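Stalier Manipulation Methods Group
Minutes of the Monthly Meeting, December

Filed under: Minutes and Papers | Methods | Handheld Demonstration

Present: Heather Ormsby (Chair), Shazia Yousafzai, Vasylyna Stasiv, Zeeshan Siddiqui
Apologies: Rukhsana Virk

1. Minutes of the previous meeting

The minutes were agreed as a correct record, subject to one change. Under item 5, "replay error" should read "replay delay".

2. Matters arising

Mr Siddiqui reported that the clock offset between the left and right grippers had been corrected in the recording software. Sessions made before the correction would be kept but marked, and would not be used for training until they had been re-aligned. The Chair asked that the marking be done in the session index itself and not in a separate sheet.

The request to the Naqvi laboratory for a copy of its labelling guide remained open.

3. Two-handed tidying task: method and first result

Ms Yousafzai presented the paper circulated before the meeting. The question under study was whether demonstrations in which both hands begin work together give a better policy than demonstrations in which one hand waits for the other. The task was the placing of two sponges in a wire basket. It had been chosen as it was short, needed no tools, and used soft objects that change shape under the jaws.

The operator holds one gripper in each hand throughout. In the first condition, named "paired", both hands approach at the same time. In the second, named "turn-taking", the right hand does not move towards its sponge until the left has released. Starting positions are varied between demonstrations, and a sponge may be laid flat or stood on its edge.

The group had recorded 200 demonstrations, divided equally between the two conditions. After review, 158 were accepted. Most of those set aside had been rejected for lost tracking when the wrists crossed over the basket - a fault seen mainly in the paired condition.

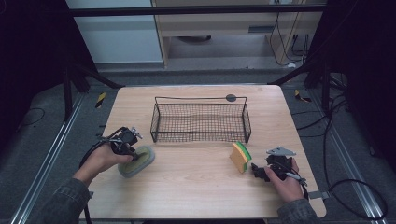 3.1 Result

A policy was trained on each condition, using the same number of accepted demonstrations, and each was given 40 trials on the Kirkura arms. The paired policy finished the task sooner on average. The turn-taking policy dropped fewer sponges and was less likely to catch the rim of the basket on the way in. Ms Yousafzai advised that the difference in drops was too small to be relied upon and should be reported as a tendency only.

Dr Stasiv asked whether the gain in speed might come from the operator and not from the condition, all the paired sessions having been recorded later, when the operator had more practice. Ms Yousafzai accepted the point. The order of sessions had not been mixed, and this would be stated plainly in the report.

Mr Siddiqui noted that an upright sponge was harder for both policies. The jaws tended to push it over before closing. He suggested that a slower final approach be tried before any further data were recorded.

3.2 Decisions

The group agreed that the result should be written up as an internal note and not submitted elsewhere at this stage. It further agreed that a repeat be run with the two conditions in mixed order and with a second operator.

Action: Ms Yousafzai to draft the note.
Action: Dr Stasiv to prepare the mixed running order.
Action: Mr Siddiqui to test the slower approach and report back.

4. Review of rejected sessions

Dr Stasiv proposed that rejected sessions be given one of 4 reason codes in place of free text. This was agreed. Ms Virk, who had sent written comments, asked that the reviewer's initials be kept beside each code - also agreed.

5. Any other business

The Ruveck tracking software was due for an update. It was agreed to hold the present version until the repeat had been completed.

The meeting closed at 3.40 pm.

Comments (3)

R. Virk: Thank you for taking my note under item 4. Could the re-aligned sessions have a code as well?

V. Stasiv: They are not rejected, so I would prefer a separate field. I will add it to the next agenda.

Visitor: Will the mixed running order be posted with the papers? We have the same ordering problem with a folding task.

Related items
Minutes of the Monthly Meeting, November
Reviewing two-handed demonstrations: guidance for new reviewers
Clock offset in paired grippers: a short note
Papers for the next meeting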